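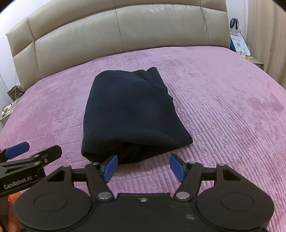
*Dark navy top, folded and set on the bed.*

**Folding Heavy Tops for the Coat Drive**

The Clodavham coat drive opens in November, and we are asking everyone to fold sweatshirts, fleeces and hoodies at home before dropping them off. Last year a lot of them came in balled up in trash bags, and Lovely Manalastas and Konrad Ostrowski spent most of the first evening sorting the pile.

A bed works better than a table for this, as there is room to spread the sleeves. Close any zipper first and empty the pockets. Lay the top face down, bring in one side with its sleeve, then the other, and fold up from the hem. Stop when you have a bundle that fits in a shoebox.

Hoods are the bulky part. Flatten the hood down over the back before you make the last fold.
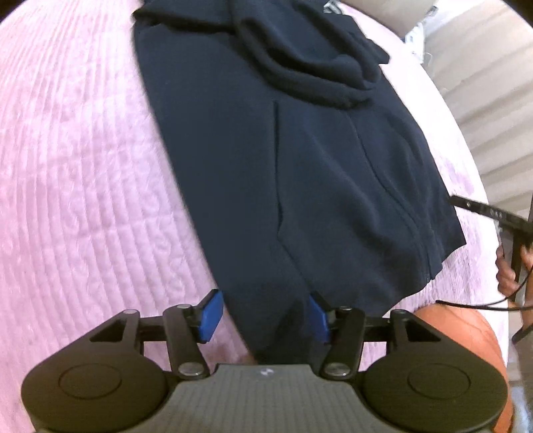 *Navy hooded top spread out on the quilt, hood still bunched.*

Please wash everything beforehand. We can take up to seven tops per household, in any size. Tie them in stacks of 3 or 4 with string and pin a note on top with the sizes.

Drop-off is at the Sultbridge hall, side door. If you need a pickup in Flidcombe, leave word with Dariusz Mazurek.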